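Mirkbridge Residents' Board > Home and Garden > Stripy grey carpet, keep or replace?

hettie_w
Started 20 October 2023

Hello all, long post so do put the kettle on. We moved into the new place off Gornberg Road in September and inherited a grey streaky carpet right through the downstairs. I hated it on sight. I've now lived with it for a few weeks and I'm wavering, because it hides absolutely everything (two children, one elderly spaniel, you can imagine) and it's in better nick than anything we had in the old house.

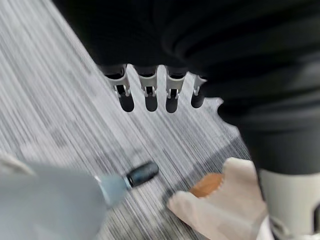

My husband would like it all up and boards down, and he got a quote from Rultgate for the whole lot, fitting included, which came to £3,173. I had to sit on the stairs for a bit. The other option is a good professional clean and a couple of nice rugs over the top. Has anyone been through this? Do rugs on carpet look daft?

plumbline
Welcome to Mirkbridge, Hettie! Keep it. We ripped ours up in a fit of enthusiasm and I've had cold feet every winter since, and I mean that literally, I'm typing this in two pairs of socks. Boards look lovely in other people's houses. If it's sound and it doesn't smell, spend the money on something you'll enjoy.

Omid Najafi
I'm going to disagree with plumbline, very fondly. Old carpet holds on to dust however well you hoover, and my daughter's sneezing eased off no end once ours had gone. I'd also say that quote sounds steep. We used Abeysekara for our front room and hall and paid £921 with the underlay taken away, and they were lovely people who moved the piano without being asked. It was a smaller job than yours, I should think, but do ring them before you decide.

hettie_w
Oh that's really helpful Omid, thank you, I'll ring them. Does the underlay have to go as well, or can some of it stay if we only do the hall?
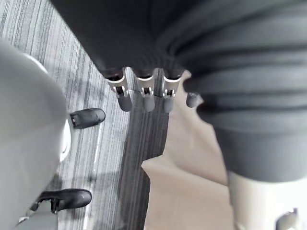 I'm also wondering whether we could leave the back room as it is and just do the hall and kitchen end, where the mud comes in. My sister says a join in the doorway always looks like you ran out of money. My sister has opinions on most things, bless her.

plumbline
Your sister's wrong! A decent threshold bar and you'd never give it a second thought. We've got one between the dining room and the passage and it's been there longer than the dog.

Omid Najafi
Agree with plumbline on that one, at least. Underlay can stay wherever the carpet stays, they just cut it back to the bar. Ask for it to be trimmed neatly though, ours had a lump in it for a week until they came back.

marrowfat
Coming at this from the rug side. Rugs on carpet look fine as long as the rug is plain, and with a streaky grey I'd go for a good warm colour, rust or mustard. Anything patterned will make your eyes swim. They do creep across the floor, so get the grippy mesh made for carpet, the hard floor sort is useless.

hettie_w
Mustard! I'd never have thought of it and now I can't think of anything else. I've left a message with Abeysekara about the hall and I'll pop back when I've heard what they say.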